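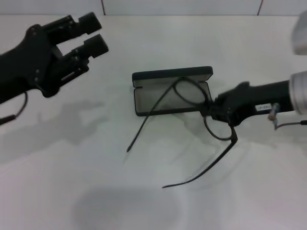
Changes to bulk trash pickup in Griltham

The town's bulk trash schedule changes on 17 August 2026. The new schedule applies to every address on the Griltham route, including the apartments on Simitz Road that used to have their own pickup day.

Until now, crews drove every street once a month and took whatever was at the curb. Starting with the new schedule, pickups are by request. Call the public works desk or fill out the form on the town website, and you will be given a date. Each household gets 2 free pickups a year. Additional pickups cost $40 each, added to your next water bill. The count starts over in January.

You can put out up to 12 items per pickup. A table and its chairs count as one item if they are stacked together. A mattress and box spring count as two. Boxes of loose household goods are not accepted as bulk trash and should go in your regular cart.

What crews will take: furniture, mattresses, rugs, bikes, grills with the propane tank removed, and appliances that do not contain coolant. Refrigerators, freezers and window air conditioners need a separate appointment with Kuster Hauling, the town's contractor for those items. Their fee has not changed.

What crews will not take: tires, paint, car batteries, concrete, or lumber from remodeling jobs. The transfer station on Trerklow Avenue accepts all of these during its regular Saturday hours. Bring a bill or a driver's license with a Griltham address. Latex paint is accepted there if it has been dried out with cat litter first - leave the lid off so the attendant can check.

Items should be at the curb by 6 a.m. on your date and no earlier than the evening before. Keep them clear of hydrants, mailboxes and storm drains. If you live on a private lane, bring them to the nearest public street.

Over 2,000 households had a pickup under the old system last year, and the public works desk expects the phones to be busy for the first few weeks. The online form is usually faster. If you need help carrying large items to the curb, say so when you make the request. Help is available to seniors and residents with disabilities at no charge, but those dates may be a week or so further out.

Yard waste collection and regular recycling days stay the same.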